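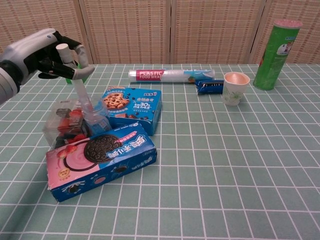
Snack Table FAQ

Who can use the snack table?
Anyone booked into a Fonthorpe class or workshop. Guests are welcome too.

Can I bring my own food?
Yes. Store-bought cookies and fruit are easiest. Leave cookies in their box so people can read the ingredients.

How should I bring fruit?
Wash it at home and bring it in a clear container with a lid. Berries go home with you at the end of the day.

What about drinks?
Bottles with screw caps only. Please write your name on yours.

What if I spill something on the tablecloth?
Blot it and tell Rebecca Farina. We have two spare cloths.

Is anything not allowed?
No peanuts or loose nuts, and nothing that needs heating.

Who do I ask about allergies?
Aldo Santoro, at the front desk.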